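**Do you still keep your photos on a drive in the house?**

**inguyen_tolmont** wrote:
April 7, 2022

My mother has handed me the family archive. It lives on the hard drive of a desktop that spent its working life under a desk at Thibodeau Dental and its retirement under her ironing. There are 38 folders, all of them called "New Folder" with a number after it, and the numbers skip. My cousin says to put everything on Seleo and recycle the computer. My mother says the cloud is "somebody else's closet." I'd like to know what people do before I take a side at dinner.

Isabelle Nguyen

**paperclip_dan** wrote:
Your mother is right and should be put in charge of something. I paid Seleo for two years. Then they changed the plan, then the app, then the name of the plan back to the old name. My photos were in there the whole time, like luggage going around a carousel in another city.

**mossgarden** wrote:
Dan, you also told us in August that your only external drive made "a sort of cricket noise" and you were going to keep an eye on it. How is the cricket?

**paperclip_dan** wrote:
The cricket has passed. I don't see how that's relevant.

**mossgarden** wrote:
> My photos were in there the whole time

That's the service working, Dan. Drives die. Houses get wet. I have both, a Seleo account and a Skisell portable at my sister's place, and I think about neither of them. Isabelle, copy everything off before you sort a single folder. If you start looking at pictures you'll be on the carpet until midnight with your uncle's boat.

**quarterinch** wrote:
I disagree with the both-of-you approach. Do you need all of it? I inherited 1000 pictures of a lake. It's a fine lake. I kept 10 and had them printed, and those are the only ones anyone has looked at. A box of prints needs no password and has never asked me to accept new terms.

**mossgarden** wrote:
And when the box gets wet?

**quarterinch** wrote:
Then it'll look even more like the lake.

**inguyen_tolmont** wrote:
I like the prints idea, but I'm not brave enough to throw out the other 990. What if one of them is the good one? Also, can the drive come out of the tower, or do I have to feed and house the whole machine?

**fenwick_b** wrote:
It comes out. Plenty of office towers hold the drive in a plastic caddy or bracket, often blue. Shut down, unplug, side panel off, two cables off the drive, squeeze and slide. Then a cheap USB adapter and you can leave the tower to the ironing.

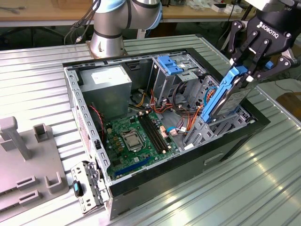
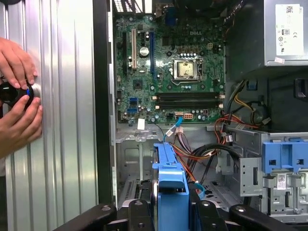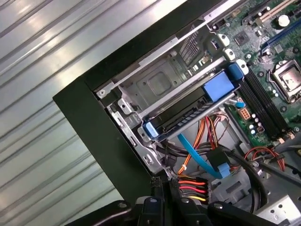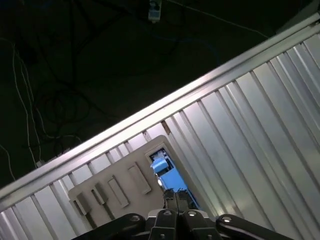
**Home > Household Tech > Storage and Backups**

**inguyen_tolmont** wrote:
Thanks, fenwick. Ordering the adapter tonight. I've told my mother it'll be our own closet, plus a copy in my cousin's closet, and she's thinking it over.

**paperclip_dan** wrote:
What brand of adapter? Asking for the cricket.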